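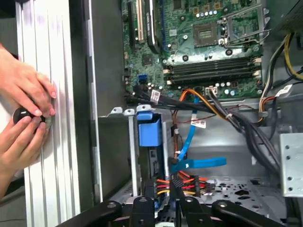

Lorna Tosh told me she'd been waiting two years for a computer store in Votstead that would take her old desktop off her hands and give her something for it. Well, Lorna, we open in September! Rovow is moving into the old Hepburn shoe store on the corner of Karard Street, and we're bringing our trade-in counter with us.

If you haven't run into us before, we buy used desktops, fix up the ones worth fixing and sell them again for a lot less than new. Last year we put 482 of them back into homes and small offices, mostly by word of mouth and out of a unit with terrible parking. The new place has its own lot, and I'm more excited about that than I should be.

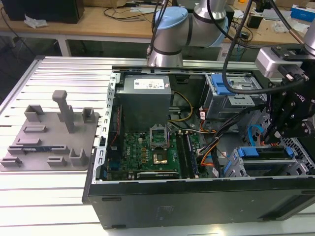
A desktop tower with the side panel removed.

The trade-in works the way it always has. Bring in your desktop (the power cord helps, but don't go hunting through the attic for it) and we'll make you an offer within 3 business days. Take cash, or take a bit more as store credit. Anything we can't resell goes for parts, and whatever's left goes to the recycler.

People always ask about their photos and tax files – every drive gets wiped before a machine goes on the shelf, and if you'd like to keep your drive, just say so at the counter. Kittipong Khamphan will be running that side of things, and he's happy to copy your files over to the new computer for a small fee. 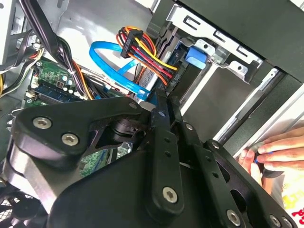
Illia Skoryk

I started Rovow because my aunt paid full price for a computer she only ever used for email and solitaire, and it bugged me. Most folks don't need the newest thing. They need one that starts up, and a person to call when it doesn't. Every desktop we sell in Votstead will come with a 13-month warranty, parts and labor included.

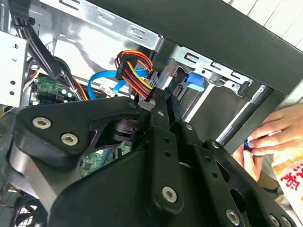 Opening day

Doors open at 10 a.m. on Saturday, with coffee, and 5 percent extra on any store credit you take that day. Sorcha Sutherland is handling press questions and can set up a visit before we open. Ask for her at the Karard Street counter.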